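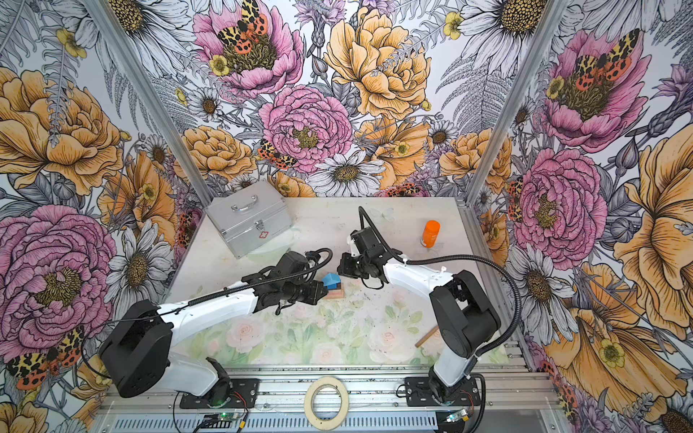
Surtitles have ruined opera, according to the man in the seat next to mine, and he'd like the screen taken down before the spring season. He told me this at intermission with his mouth full of pretzel, and I've been arguing with him in my head ever since.

January
By our opera columnist

I should say where I was. The Gendero is a converted grain exchange with 53 seats on the floor and a balcony that creaks if you so much as cross your legs, and Driluteo, the little company that lives there, was doing Ông, a new chamber opera about a grandfather who refuses to leave his apartment. It's sung in three languages. I speak one of them (badly, after a glass of wine even worse), so when the words came up on the screen above the stage I was very glad to see them.

But my neighbor had a point, and it annoyed me. About ten minutes in there's a lullaby. The mezzo starts it almost under her breath while the cello does this lovely sour slide beneath her, and where was I looking? Up. I was reading. By the time I looked down she'd crossed the stage and was sitting on the floor with her shoes off, and I have no idea how she got there!

So at the second performance (yes, I went back, it was 17 dollars) I tried an experiment. I read the synopsis on the bus, twice, and swore I wouldn't lift my eyes. For the first act it was wonderful. I noticed the bass's hands. I noticed that the chorus breathes together before the funeral music, a big ragged breath like people about to go under water, and I'm fairly sure it's written into the score. Then came the quarrel over the piano, all quick patter and interruptions, and the whole balcony laughed at a line I'd missed, and I cracked and looked up. Too late. The joke had gone and the screen just said "And the stool as well."

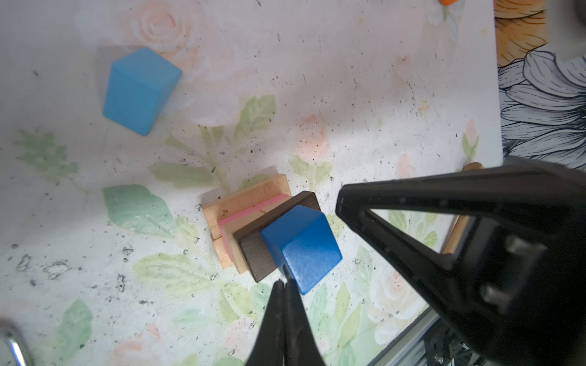
Blue blocks, a pink-topped board and a dark slab on a patterned white tabletop.

Timing is the part I'd never thought about. Whoever is running those titles has to follow the score along with the conductor and press a button for every line, and if they go early they've given the punchline away before the tenor has opened his mouth. Ông has 76 pages of vocal score and the tempo changes on most of them. On the first night the titles ran ahead in the last scene, so we all knew the old man was going to stay while he was still packing his suitcase. On the second night they held back, and somebody behind me said "oh no" out loud, right on the chord.

I've also seen it done the other way. Years ago in Zenitz I sat through a full evening of Janáček with no titles at all, in a theater so cold we kept our hats on. I understood maybe four words. I can still hum chunks of the second act, though, which I couldn't do with half the things I've had translated for me since.

Would I give up the screen? No. I'd like fewer lines on it. When a soprano sings "I am alone" six times over, put it up once and let me look at her. And leave it dark for the lullaby, please, the whole thing, all three verses.

My neighbor, by the way, read every single title. I watched him do it.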